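A morning among the small coloured blocks at Randent

I'd been told to come to the side door, so of course I went to the front one and stood there ringing a bell that isn't connected to anything. By the time I got in, the kettle had boiled twice and the owner of Randent was already sorting greens.

"Sit anywhere that hasn't got a tray on it," she said, which left me a stool by the radiator.

If you've ever bought a secondhand set of building blocks from the shop on Joubert Street, it probably came through her hands. She buys mixed boxes, mostly from schools and nurseries, then sorts, mends and matches them until they make up proper sets again. She started seven years ago with one box from a closing playgroup. "I thought it would take me a weekend. It took until July! I found I didn't mind at all."

I asked what the hardest colour was, expecting her to say white (all that yellowing).

"Green. There are so many greens. You get a nice bright one and a bottle one, and then you get this muddy, olivey one that changes every time you move it. I've put blocks in the wrong tray under the lamp and had to go back for them after lunch."

That's why she's fussy about what she works on. Her first bench was a lovely old brown thing from her uncle's garage and she hated it within a fortnight. Dark blues disappeared on it, and anything small rolled into the cracks. These days she wants a pale top and plain grey round the sides, with no pattern and nothing shiny.
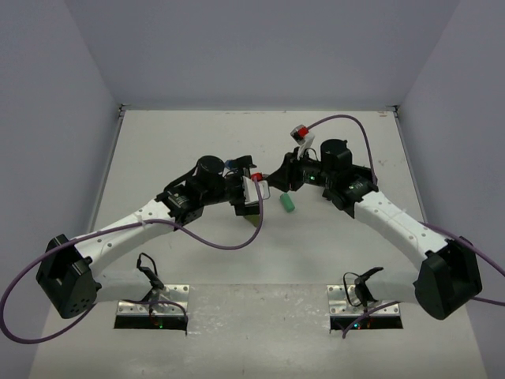
"People think I'm being precious about the grey," she went on, "but try matching two reds with a yellow wall next to you. Everything goes a bit orange. I painted over a perfectly good yellow, and my sister still hasn't forgiven me."

The paint was a tester range from Trarkeo and she went through four pots before she was happy. I said they all looked the same on the lid. She gave me a look and made more tea.

We got on to numbers, because I'm nosy. A decent box from a school will have 2000 pieces in it, and the biggest she's taken in had 4000, delivered by Bodotport on a pallet that wouldn't fit through the door. "We carried it in with washing-up bowls. The driver was very good about it, he took a bowl as well."

And the smallest job? That turned out to be the one she's fondest of, a set with 804 pieces on the label and a single blue one missing. The family had kept it for two generations and wanted it whole before it went to the next lot of grandchildren. She went through every blue she owned.

"I had one the right shape and slightly too light, and I could have sent that. They'd never have said. I kept looking for another month and it was in a tray of pegs, where I must have put it myself."

Does she ever get sick of it? "The washing, yes. Sorting, no. I put the radio on and I'm away." She does wish people would stop posting her blocks loose in envelopes, though, as the corners come straight through the paper and she has to go down to the depot and pay for the damage.

I had a go before I left. She gave me a tub of mixed greens and three trays and went off to answer the phone, and I was quite pleased with myself until she came back, tipped the middle tray out and started again.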